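Pre-Purchase Inspection Checklist: Novudano Two-Arm Household Robot, Simulation Package
Site: Arstead, evaluation office
Inspector: Atieno Mabula
Date: September 2023
Supplier: Kernell
Status codes: P = pass, C = pass with comment, F = fail, N = not inspected

Section 1. Delivery and documents

1.1 License file present and valid for the trial period – P
1.2 Version number on delivery note matches installed version – P
1.3 Robot model file supplied with joint limits – P
1.4 Joint limits match the printed data sheet – C
Comment: Wrist limit on the data sheet is 4 degrees wider than in the model file. Kernell has confirmed the model file is correct. Data sheet to be reissued.
1.5 Hazard list supplied – C
Comment: List is dated August and predates the kitchen environment. No entry for glass or for liquids.
1.6 Contact for urgent faults given – P

Section 2. Stop functions (simulated)

2.1 Soft stop halts both arms – P
2.2 Soft stop halts the base – P
2.3 Stop command accepted during a grasp – P
2.4 Stop command accepted during base rotation – C
Comment: Accepted in all 48 trials, but the log entry is written after motion ends. The time of the command itself has to be read from the operator console. Request a separate log line.
2.5 Restart requires a deliberate operator action – P
2.6 Grippers hold their last position after a stop – F
Comment: Left gripper opened on stop in four trials. A held object would be dropped. Supplier to correct before any hardware trial. See also 4.3.

Section 3. Workspace and clearance

Checks in this section were made in the kitchen environment with the standard counter layout. The base is driven to the counter by the operator and the arms are raised before any approach to an object. Clearance is read from the contact log, with the camera view used as a cross-check only.

3.1 Arms can be raised without contact with the counter – P
3.2 Arms can be raised without contact with the robot body – P
3.3 Both grippers visible to the operator in the raised position – P

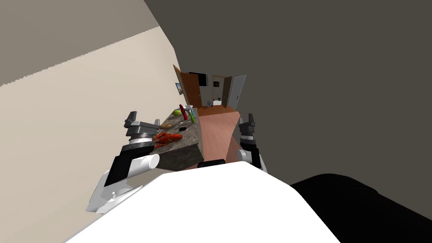

Item 3.3. Arms raised, left gripper over the near end of the counter, right gripper over the floor. Camera view tilted.

3.4 Operator view usable for judging clearance – C
Comment: With the view at this angle the counter runs diagonally and the horizontal is hard to judge. The white body also takes up the bottom center. A level indicator on the console would help. Not a stop item.
3.5 Tall objects on the counter recognized as obstacles – C
Comment: The red bottle and the green bottle are both registered, but as a single obstacle when the base is turned. Safe for avoidance, not adequate for picking.
3.6 Low objects on the counter recognized as obstacles – F
Comment: The lobster is registered as a plain box that leaves out the claws. The thin gray utensil is not registered at all. Kernell to state the minimum object height.
3.7 Doors treated as movable – N
Comment: Door module is not part of the trial license.

Section 4. Gripping

4.1 Grip force limit can be set by the operator – P
4.2 Limit is retained after restart – P
4.3 Loss of grip raises an alarm – C
Comment: Alarm is raised, but it was silent in the stop condition described at 2.6.
4.4 Left and right grippers can be disabled separately – P

Section 5. Records

5.1 Log covers the full session – P
5.2 Log can be exported without supplier software – P
5.3 Storage warning given before disk is full – C
Comment: Warning appears with nearly 8 GB free. The threshold is fixed and should be adjustable.

Open items for supplier: 1.4, 1.5, 2.4, 2.6, 3.5, 3.6, 4.3, 5.3

Items 2.6 and 3.6 block acceptance. Retest of 2.6 is to use 100 trials, split evenly between left and right grippers, with the log attached in full. The other items may be closed by written reply.

Copy to: Đàm project file

Signed: A. Mabula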